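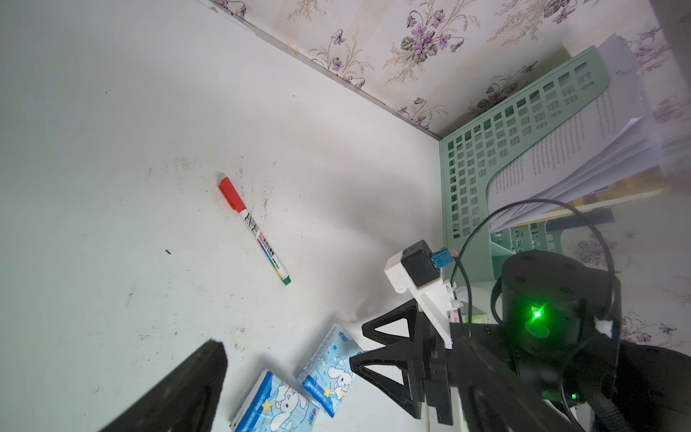 Fulgencio Soler sostiene que el desorden de un escritorio no se mide por la cantidad de objetos, y que lo decisivo es la proporción de ellos que carece de lugar asignado. Adoptamos esa definición con una reserva: en los artículos de consumo corriente (pañuelos de papel, rotuladores, recambios) el lugar asignado cambia según el uso, y un mismo artículo puede considerarse ordenado en más de una posición. Por ello distinguimos entre artículos de recipiente, que admiten un compartimento propio, y artículos de superficie, que suelen quedar sobre el tablero. El rotulador de capuchón rojo de la figura 3 pertenece al primer grupo. Los paquetes de pañuelos con envoltorio azul claro se asignaron al segundo, y su solapamiento parcial se codifica como contacto, no como apilamiento – la distinción afecta al cálculo de la superficie ocupada.

3.2. Superficie libre y posición del organizador

La superficie libre se definió como la parte del tablero no cubierta por ningún artículo ni por el organizador. Moya y Vidal proponen descontar además una franja de 15 cm junto al borde delantero, destinada al apoyo de los antebrazos; aquí se ha conservado esa corrección para facilitar la comparación con la serie de septiembre. Las manchas y marcas del tablero no se contabilizan.

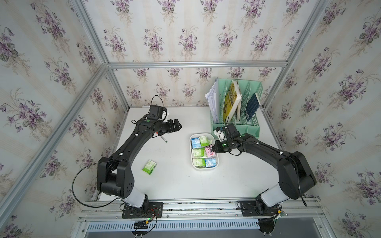 El criterio de ubicación del organizador resultó más difícil de fijar que el de los artículos sueltos. Un recipiente próximo a la pared libera la zona de trabajo, pero alarga el recorrido de la mano y favorece que los objetos de uso frecuente permanezcan fuera. Para anotar su posición se tomó como referencia lateral el estampado del fondo: los ramos de violetas se repiten en hileras (figura 4), y los situados a la izquierda del organizador permiten localizarlo sin marcas añadidas sobre la mesa. El procedimiento exige que el papel pintado no se sustituya entre sesiones. Cada sesión de ordenación se limitó a 20 minutos, y los artículos que seguían sin lugar asignado al término de ese plazo se registraron como pendientes, con independencia de su tamaño.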